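Search this forum Go Advanced search

Painted board over a dining table: what finish?

Posted 01/12/2019 by Annelore Wiegand

Last updated: 29 replies ago by moderator

annelore_w

We have moved to a flat in Genddale and the only table that fits is an oak one from my aunt. I need it for paperwork, sewing and the odd bit of glueing, so I want a board on top that can come off when people eat with us. Budget is 50 for the lot. The timber yard will cut MDF to size. I have half a tin of satin wall paint left over. Is that good enough or will it mark?

sowmya_m

Wall paint stays soft for weeks and anything heavy left on it will stick. I did this in October with leftover emulsion and the base of a lamp pulled a ring of paint off. Get a proper furniture paint or buy a board that comes with a finish on it. The second costs more but you can use it the same day.

edvin.s

I disagree about the wall paint. Mine has been under a sewing machine for two years. Two coats, sanded in between, then a water-based varnish over the top. The varnish is what you are touching, so the paint hardly matters. Leave it a full week before you put anything on it.

sowmya_m

A week would not have been enough in my flat. It was cold and the windows were wet every morning.

edvin.s

Then heat the room or wait longer. It still works out cheaper than a ready-finished board.

rosalind_c

Before you argue about paint, think about colour. I had a pure white top and could not work at it with the window in front of me. Pale grey is easier on the eyes. It also shows pencil dust less, though it does show crumbs.

Two more things. Put something between the board and the oak or it will slide. I use the rubbery mesh sold for lining drawers. And lift the board off now and then, as grit gets underneath and will scratch the table.

annelore_w

Thank you. How much of the table edge should I leave showing? I was going to cut the board to the exact size.

sunita_mercado

Cut it smaller. If it matches exactly, every small error in the cut shows, and it catches your sleeve if it sticks out anywhere. A strip of wood left at the far side also gives you somewhere to get your fingers under it. First one has the board on a wooden table with the edge left showing. The second is a pale top from close up, and there are a few very faint smudges if you look for them. It doesn't bother me. 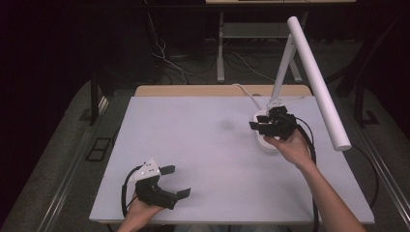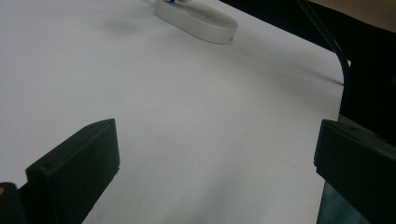 Re: Painted board over a dining table: what finish?

edvin.s

The size advice is good. I would round the corners as well, 300 grit at the end, and do the edges with an extra coat. MDF drinks paint along the cut edge.

annelore_w

What do you all clean it with? My sister says white spirit.

rosalind_c

Not on water-based varnish. Damp cloth, a drop of washing-up liquid, wipe again with plain water. For pencil use an ordinary rubber. Biro I have never got out of anything.

sowmya_m

Same here. I would also keep the cream cleaners away from it. They take the sheen off in patches and then the patches hold dirt.

edvin.s

Cream cleaner is fine on a matt top if you go gently.

sowmya_m

We will have to differ on that as well.

annelore_w

Update. I went to Mertens and they had an offcut with a light grey finish for 30, already cut square. It is a bit shorter than I wanted but it clears the oak on all sides. Drawer mesh underneath as Rosalind said. I have sanded the edges and will seal them when the weather is drier. The satin paint can go on the bathroom door.

sunita_mercado

Good price. Write the size on the underside in case you want a second one.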